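Course Materials > Automation Planning > Unit 4 > Handout

Unit 4: Budgeting for a Small Robot Cell

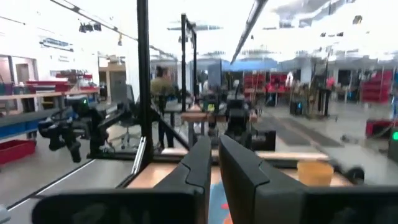
The purchase price of an arm is seldom the largest line in a first-year budget. Students should prepare the equipment plan under the headings below and submit it with the Unit 4 worksheet.

1. Arm and gripper. Quote the two separately. In the Kolamlow case, the gripper fingers were listed as wear parts, with one spare set for each arm.

2. Frame and table. A wooden tabletop is acceptable for light handling work. Uprights and braces are priced by length; allow $600 per station.

3. Floor and storage. Include matting, parts bins and shelving. The Prikberg plan left these out and went over budget by $2,000 before the second station was ordered.

4. Staff access. Show on the floor plan where people will stand and walk while the arms are in use. Add seating where an operator must remain at the station.

5. Delivery. Use 28 working days unless the supplier states otherwise in writing. Orders needed for March should be approved in the preceding term.

The worksheet carries 50 points. Plans without a spare parts line will be returned unmarked.

Related handouts
Leasing or Buying: The Lumbao Case
Reading a Supplier Quote
Maintenance Contracts at Imolberg

Contact the course office | Updated 2024-09-21 | Back to top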